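Vormachen statt programmieren: Zu Besuch bei den Leuten von Dogar

Ich hatte mir fest vorgenommen, nichts anzufassen. Hat keine halbe Stunde gehalten. Bei Dogar bringt man zweiarmigen Robotern Montagearbeiten bei, und zwar per Fernsteuerung: Ein Mensch führt die Bewegung, der Roboter macht sie nach, und die Software (sie heißt Bastotura, fragt mich bitte nicht, warum) schreibt alles mit. Geübt wird zuerst in der Simulation. Ich habe mich also mit einer der Frauen unterhalten, die das Vormachen zum Beruf haben. Ihren Namen möchte sie nicht im Netz lesen, einen Kaffee hat sie mir trotzdem gemacht.

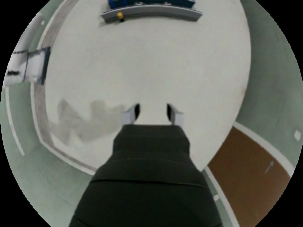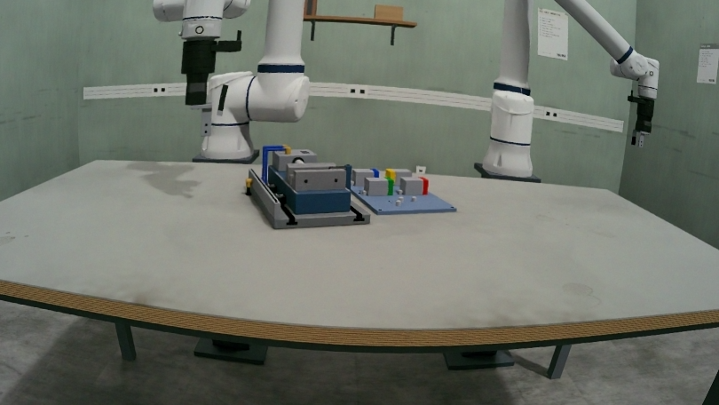 Die simulierte Arbeitszelle in Bastotura: oben der Blick über einen Greifer hinweg, unten der ganze Tisch mit beiden Armen.

»Die meisten denken, ich sitze da mit einem Joystick wie am Spielautomaten«, sagt sie und lacht. Gesteuert wird mit zwei Griffen, einem für jede Hand, und mit dem Zeigefinger schließt man den Greifer. Klingt leicht! Ich durfte es probieren und habe den linken Arm erst einmal in die Tischplatte gefahren. Zum Glück nur eine gerechnete Tischplatte. »Macht jeder«, meint sie. »Ich auch, am Anfang ständig.«

Was mich am meisten verwirrt hat, war die Sicht. In der Übersicht weiß man, wo alles steht, die blaue Platte mit den grauen Blöcken, daneben die Vorrichtung mit dem gelben Knauf. Aber wie weit ist der Finger noch weg vom Teil? Keine Ahnung. Dafür schaut sie in die runde Ansicht am Greifer, in der sich die Tischkante so schön biegt. »Da wird dir die ersten Tage ein bisschen flau. Irgendwann rechnet dein Kopf die Krümmung raus, und dann willst du gar nichts anderes mehr.«

Für die laufende Aufgabe, intern Himex genannt, hat sie im Februar 338 Durchgänge aufgenommen. Ich frage, ob das nicht furchtbar eintönig ist. Sie überlegt ziemlich lange. »Eintönig schon. Aber du darfst nicht einschlafen dabei, das merkt man den Daten an. Wenn ich müde bin, zögere ich vor dem Zugreifen, und dann lernt der Roboter das Zögern gleich mit.« Nach jeweils 18 Durchgängen macht sie deshalb Pause, auch wenn es gerade gut läuft.

Und die misslungenen Versuche, fliegen die raus? Kommt drauf an, erfahre ich. Wenn sie danebengreift und sich sauber korrigiert, bleibt die Aufnahme drin, denn solche Korrekturen fehlen später sonst. Fällt ihr ein Teil vom Tisch, wird gelöscht. Dazwischen gibt es eine Grauzone, und über die wird im Team gern gestritten. »Ich behalte mehr als die anderen«, gibt sie zu. »Ich finde, ein bisschen Gewurschtel gehört dazu.«

Gelernt hat sie ursprünglich etwas mit Metall, sechs Jahre Feinmechanik bei der Firma Dunell, mit Feile und Messuhr. Das hilft ihr heute noch, sagt sie, obwohl man in der Simulation nichts spürt. Genau das vermisst sie übrigens. »An der Werkbank merkst du, wenn etwas klemmt, bevor du es siehst. In der Fernsteuerung sehe ich es erst, wenn der Block schon schief sitzt.« Am echten Aufbau gehe man ab und zu auch anders vor, da nimmt sie den Arm direkt in die Hand und führt ihn durch die Bewegung. Das sei anstrengender für die Schultern, aber viel schöner.

Ich wollte noch wissen, wie man einem Anfänger hilft. Sie lässt Neue erst einmal drei Tage lang nur anfahren und wieder wegfahren, ganz ohne etwas zu greifen. Danach kommt ein Block, hochheben, hinstellen, fertig. Zwei Arme gleichzeitig? Viel später. »Die linke Hand ist bei fast allen beleidigt, die will nicht mitspielen.«

Kurz vor 16 Uhr saß ich dann selbst noch einmal an den Griffen, und beim vierten Anlauf hatte ich tatsächlich einen Block zwischen den Fingern. Ich habe gejubelt, sie hat auf den Bildschirm geschaut und trocken gefragt, ob ich den auch wieder loslassen möchte. Die Aufnahme hat sie gelöscht.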